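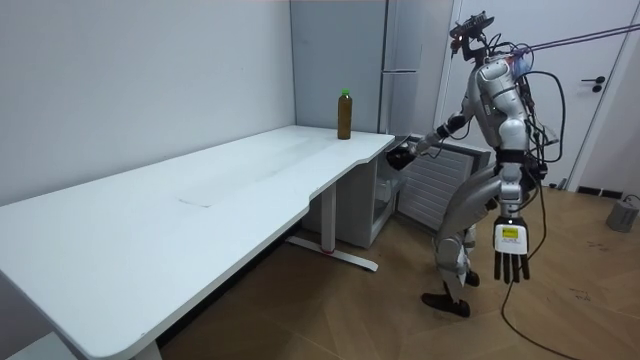

How long can I keep an opened bottle of cold brew concentrate?

Keep it in the refrigerator with the cap on tight and use it within two weeks of opening. The date printed on the shoulder of the bottle applies to unopened bottles only. Once the seal is broken, the flavor starts to flatten after the first week, and by the end of the second it tastes dull and a little sour.

Do unopened bottles need to be refrigerated?

Yes. Luvitz concentrate is not heat treated and has no preservatives, so it has to stay cold from the day we fill it. If you are short on fridge space, order smaller amounts more often. Our Dirkard bags (whole bean or ground) can sit in a cupboard.

My delivery was left outside. Is it still good?

Every box ships with a liner and ice packs. If the packs are still partly frozen or cold to the touch when you open the box, put the bottles in the fridge and use them as normal. If the packs are fully thawed and warm, don't drink the concentrate. Write to us with your order number and we will send a replacement.

What is the difference between concentrate and ready-to-drink?

Concentrate is brewed strong and is meant to be mixed with water or milk. Ready-to-drink is already diluted. We only sell concentrate by mail, as it takes up less room in the box and costs less to ship per cup.

How much water should I add?

Start with 2 parts water to one part concentrate. People who like it strong go to equal parts. If you are pouring over a full glass of ice, use a bit less water, as the ice will thin it out as it melts. With milk, equal parts is a good place to start.

Can I heat it?

You can. Boil the water and pour it over the concentrate in the mug. Heating the concentrate by itself in a pan or microwave makes it bitter.

Can I freeze it?

Yes, in ice cube trays. Move the cubes to a freezer bag once they are solid and use them within two months. Do not freeze the bottle itself. It will bulge and the cap may crack.

There is sediment at the bottom. Is something wrong?

Fine coffee particles get through the filter and settle over time. Shake the bottle gently before pouring, or leave the last half inch behind if you don't like the texture. Fuzzy spots, strings or a film on the surface are a different matter – throw the bottle out and let us know.

How much caffeine is in it?

It varies from batch to batch, so we don't print a figure. A mixed glass at our suggested ratio is stronger than most drip coffee. If you watch your caffeine, choose Varnier, our decaf. Decaf still contains a small amount.

Which one should I try first?

Most new customers start with Pakzad, the medium roast. It goes with milk and isn't very acidic. The dark roast is smokier and holds up better over a lot of ice.

Do you supply offices?

Yes, in the regions we deliver to. Office orders start at 50 bottles a month and can be split into weekly drops. For accounts of 1,000 bottles a month or more, pricing is worked out case by case. Ingrid Haddad handles all office accounts and can be reached through the contact form – choose "Business" from the menu so it goes to her.

How do I skip or cancel a subscription?

Log in, open "My deliveries" and pick the box you want to change. You can skip, move the date or cancel up to the day before we pack. After that the box is already on its way to the carrier and we can't pull it back. There is no fee for canceling.

Where do you deliver?

We currently deliver to 1,142 ZIP codes. Type yours into the box on the order page to check. If you aren't covered, you can leave your email address and we will write when that changes. The next group of ZIP codes is planned for April. We don't ship to PO boxes, and we don't ship outside the country.

Are the bottles recyclable?

Most curbside programs take the bottle. Rinse it first. Caps are handled differently from town to town, so check with your local program. We can't take empties back by mail.

Can I reuse the bottle?

We don't recommend it for drinks. Coffee oils stay behind even after washing and will flavor whatever you put in next. Bottles are also not dishwasher safe.

Can I use the concentrate in baking?

Yes. Use it undiluted in place of espresso or strong coffee in cakes, brownies and frosting. It works well in tiramisu too, though you may want to add a spoonful of sugar.

My question isn't answered here.

Use the contact form. Please include your order number and, for a problem with a bottle, the batch code from the label.

Page last updated 21 Mar 2021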